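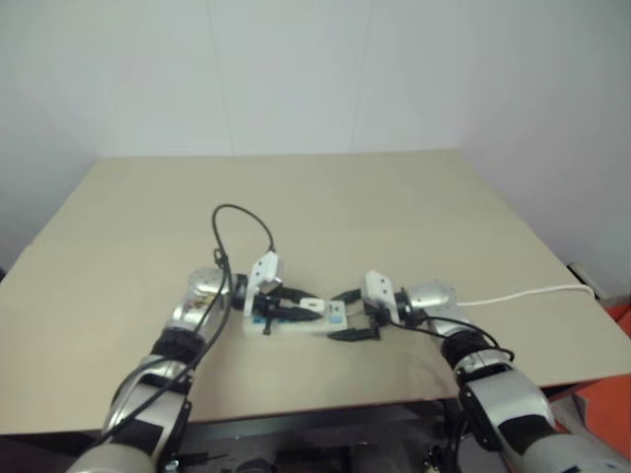
Figure 4. View from the head camera in the cable task. Both grippers are at the small white device on the table, with a black cable lying on top of it.

4.2 Effect of the head view

We trained the Gorellow policy on 424 demonstrations of the cable task, all recorded with the two-arm setup shown in Figure 4. The policy takes the head view and the joint positions of both arms as input. For the comparison we trained a second policy on the same data with the head view removed and only the wrist views kept. Each policy was then run 200 times with the device placed at a random angle.

With the head view, the policy finished 140 runs. Most of the failures came during the handover, when one gripper let go before the other had closed on the plug. The wrist-only policy had more trouble earlier on and often reached past the cable. We saw the same pattern with the Revimitz baseline, though its handover errors were less frequent. Runs in which an arm stopped on a force limit were counted as failures for all policies.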